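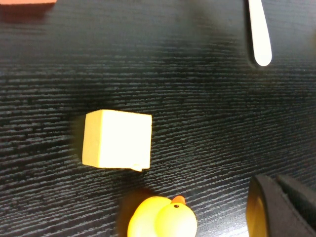
akirine_mom
Member, Family Notices and Remembrance board

Hi everyone, and thank you for letting me in. My aunt passed in February and I've been asked to write her obituary for the Turnard paper. They charge by length and the basic notice stops at 150 words, and I'm already at 800 and haven't gotten to her grandchildren yet! She lived to be 90, taught half the town to swim, and I don't know how a person is supposed to choose. Do I cut the childhood part, or the long list of survivors?

nedelcu77
Oh, I'm so sorry for your loss, she sounds like a wonderful lady. When my dad died we ran the short notice with just the service details and put the long version on the funeral home's page. People printed it out and brought it to the lunch afterward, which meant the world to my mother. Keep every one of your 800 words somewhere.

sterkarico
Senior Member
Sorry for your loss. I'd gently disagree with nedelcu77, though. A lot of the older folks only see the paper, and a bare notice feels cold to them. Pay for the longer one if the family can split it – and leave the survivors in, please. My cousin got left out of one and it took 2 years before she'd come to Thanksgiving.

nedelcu77
That's fair, but longer notices cost real money, and families are already paying for everything else that week. You can name the children and say "and many loving grandchildren." I've never known anyone to be hurt by that.

sterkarico
Well, I have, but every family is different.

akirine_mom
Thank you both so much. I called my cousins and we're going to split a longer notice, with the swimming in and all the names. The childhood part will go in the program. I have until Thursday at noon to send it over, so I'd better go find out how two of the great-grandkids spell their names.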